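The Canteen Table Problem: what changes when the clearing-up is automated
Speaker notes, Sunday afternoon session, 20 minutes plus questions
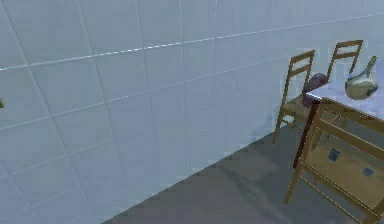
Notes by the workplace lead, Fullum staff canteens

SLIDE 1. Leave it up while people sit down. Three wooden chairs, a white table, a glass vase, a tiled wall. It's a simulated room, and rooms like it are where Datetti does its training and testing before anything goes near our staff. Ask who in the audience has cleared tables for a living. Wait for hands.

Say plainly that I'm not against the machines. I signed the order for the trial. I'm against the slides that came with it.

SLIDE 2. What we were sold. Datetti's pitch was that the robot would take over the dull part and leave staff free for "guest contact". I asked what guest contact meant at 6 a.m. in a depot canteen. No clear answer (pause here, it usually gets a laugh, don't milk it).

SLIDE 3. The numbers. 1,182 tables cleared in the simulator before August. 80 cleared on our floor in the first week, with a member of staff standing by for every one. So the job had changed from clearing tables to watching tables being cleared. Same pay grade. Read that twice if the room is quiet.

Go back to slide 1 for a minute. Point at the front chair, the way its back stands up just in front of the table. Our people walk round a chair like that without thinking, or shove it in with a hip. Ask the room to think about the vase too. In the simulator a broken one costs nothing. On our floor somebody fetches the dustpan, and that was never in the time study.

SLIDE 4. What staff told us. Nine people did the interviews. Keep these short:
– they missed the walking about
– they didn't like being asked to "score" the robot at the end of a shift
– two wanted to carry on with it, and said so before I'd finished the question

Don't skip the last one. It would be easy to.

SLIDE 5. Beyene site. They did it differently. The rota was redrawn first, by the people on it, and the robot came second. Fewer complaints. I don't know yet if it saves any money and I'd be wary of anyone who says they do.

SLIDE 6. Zelier want to put 500 units into canteens like ours. Before anyone signs, ask who stands next to it, what grade they're on, and who sweeps up.

Questions. If someone asks about job losses: none so far, three vacancies left unfilled. Give both halves of that answer.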